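How to Dry Flowers at Home (and Which Advice to Ignore)

Every spring the same tips go round again. Hang them upside down. Spray them with hair spray. Put a penny in the jar. I have been drying flowers long enough to have tried most of it, and a good part of it doesn't hold up. What follows is the method I use, plus the places where I think the usual advice is wrong or at least oversold. 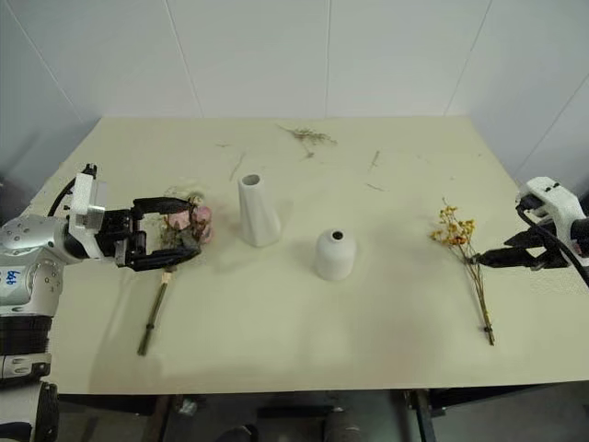
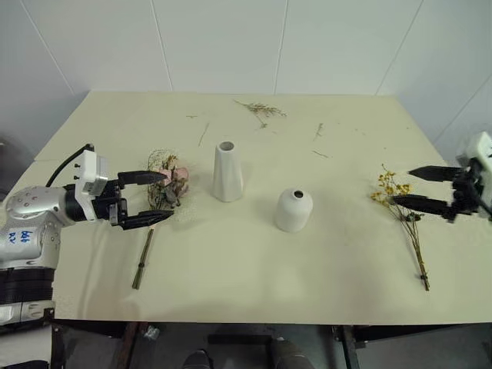 Dried flowers in pink, with a long dark stem.

Delia Stoica
Workshop editor, Cozma Home & Garden

What dries well and what doesn't

Start with this, because no method will save a bad choice. Flowers that are papery when fresh dry best: statice, strawflower, globe amaranth, sea lavender. Larkspur and yarrow are nearly as easy. Roses dry fine if you cut them half open, and they get darker. A red rose goes close to black, and a white one goes the color of weak tea. If a guide tells you a white rose will stay white, I would like to see that rose in March.

Tulips, lilies and daffodils hold too much water for air drying. People will tell you it can be done. It can, in the sense that something will be hanging from the hook at the end, but I wouldn't put it on a shelf.

Hydrangeas are the one everybody gets wrong. They look their best in midsummer and that is exactly when they fail, because the heads are still soft. Wait until the petals feel leathery between your fingers. Depending on where you live, that may be very late in the season, and some years frost gets there first.

Cutting

Cut on a dry day after the dew has gone, which for me is 10 in the morning or later. Use clean, sharp snips. Strip the leaves from the bottom two-thirds of the stem. Leaves hold moisture, they dry ugly, and they are where mold starts in a bunch.

You'll read that you should stand the stems in water for a night first. I did this for years out of obedience. If the flowers have wilted on the way home, yes, let them drink for a couple of hours. If they came in crisp from the garden, skip it. You are trying to get water out.

Leave the stems longer than you think you need. You can always shorten one. There are ways to lengthen one with wire and tape, and all of them look like wire and tape.

Hanging

Make small bunches. I keep mine to 4 stems if the heads are big, more if they are wispy like sea lavender. The fat, generous bunches in magazine photos were put together after drying, or else somebody threw out the middle.

Tie with a rubber band. String looks nicer, but stems shrink as they dry and string doesn't, so one night you hear a soft thump and find half the bunch on the floor. Put a ribbon over the band later if it bothers you.

Hang them head down somewhere dark, dry and with moving air. Dark matters most for color. A closet with the door left open a hand's width is better than a pretty kitchen beam, and far better than a sunny window. Kitchens are bad on two counts, steam and grease, and I don't care how many farmhouse pictures say otherwise.

Is upside down really necessary? For anything with a heavy head and a soft neck, yes. For statice and yarrow I have dried plenty standing up in an empty jar and could not tell them apart from the hung ones afterward. Hydrangeas do well upright in an inch of water that you let run out and don't top up.

How long it takes

Most guides say two to three weeks and leave it there. The number is close to useless. Thin stems in a heated room in winter can be done in under one week. Roses in a damp August can take more than a month, and may rot before they get there.

Test the stem, not the petals. Petals go crisp long before the neck under the flower is done. Bend the stem gently just below the head. If it snaps, the bunch is ready. If it folds, hang it back up. When you take flowers down early, the heads droop a few days later and they don't come back up.

Silica gel

Silica gel is the one product I will defend. It keeps shape and color better than air, and it works on flowers that air drying ruins, including peonies and dahlias if you are patient. Pour a layer into a tub with a tight lid, set the flower face up, and spoon more gel in around and between the petals until it's covered. Close the lid and leave it for three to seven days. Wear a dust mask when pouring and keep the tub away from kids and pets.

The gel can be dried out in a low oven, 225 degrees Fahrenheit, and used again, although you should follow the label on your own brand if it says something different. I don't see any reason to buy the kind sold in craft stores in a box with a flower on it. Compare the price by weight before you pay for the box.

My colleague Ileana Enache thinks silica roses look embalmed. I see what she means. They keep their color so well that they sit oddly next to anything air dried, so I use one method or the other in a given bunch and don't mix.

The microwave

I tried it again last year so that I could be fair. You bury the flower in silica gel in a microwave-safe dish and heat it in short bursts. It works on flat flowers and small ones. On roses I got scorched edges and a raw center. Never use a metal wire or tie in there, and don't put the dish back in your food cupboard afterward.

Glycerin is for leaves

Glycerin mixed with hot water, one part to two, keeps eucalyptus and beech leaves bendy. It is often recommended for flowers too. My results with flowers have been sticky and brown. Keep it for foliage.

Hair spray, and other finishing touches

Hair spray does cut down on shedding a little. It also goes slightly tacky, and tacky things collect dust, and dust is what kills most dried bunches in the end. It's flammable as well, so keep it away from candles and stoves. I have mostly stopped using it. For pampas grass and other real shedders I'll give one light coat outdoors and let it dry fully before bringing it in.

Pennies, aspirin and sugar are fresh-flower folklore and have no place here at all.

Putting them in a vase

No water. It sounds too obvious to write down, and yet readers do write in, Roxana Vlad among them, asking why the stems have gone black.

Dried stems weigh almost nothing, so the vase has to do the steadying. A narrow neck helps a great deal. One small bunch in a bottle-shaped vase will stand where you put it. In a wide mouth the same bunch slides to one side and stays there, and you'll need crumpled paper or a ball of chicken wire down inside to hold it. Dry sand in the bottom keeps a tall, light vase from tipping.

Handle the bunch low down on the stems — never by the heads — and lower it in all in one go. Poking stems in one by one breaks the ones already there.

How long they last

"Forever" is what the sellers say. I'd give a bunch one good year, two if the room is dim. Color goes first, then bits start dropping. A hair dryer on cool, on its lowest setting and held well back, will take off the dust. When the pink has turned to beige and you've stopped noticing it, put it on the compost, provided you skipped the spray, the dye and the wire.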